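### 4.2 Where utensils are kept between uses

The Kevlow survey covered 177 households, and in 12 of them the dining table also served as a storage surface for cooking tools. We call these overflow kitchens, following the terms used in the Musard report. In an overflow kitchen the counter is given over to appliances and pans, and the smaller tools move to whatever flat surface is nearest. Bags and greens tend to go on a rack or cart beside the table (Figure 4).
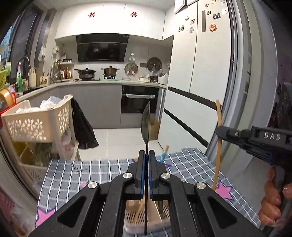 *Figure 4. Table with a checked cloth, a cleaver and a tray with chopsticks; basket and greens on the shelving to the left, stove and oven behind.*

We coded each item by its resting place using the Listside scheme. Long-handled tools were the easiest to code, as almost 2 in three were kept upright in a holder of some kind. Knives and cleavers were harder. Several households had a knife block by the sink but still left one blade elsewhere – usually the one used for vegetables. Hsueh coding treats such a blade as misplaced. We did not, and recorded it under its usual resting place as given by the household. 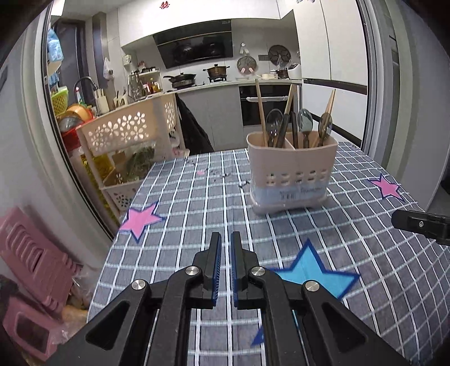
Does keeping the holder on the table shorten the time needed to lay out a meal?

Our data cannot settle this. Households with a holder on the table said they walked less during cooking, but they also had to clear more before eating, and we did not time either task. A follow-up visit in May will record both.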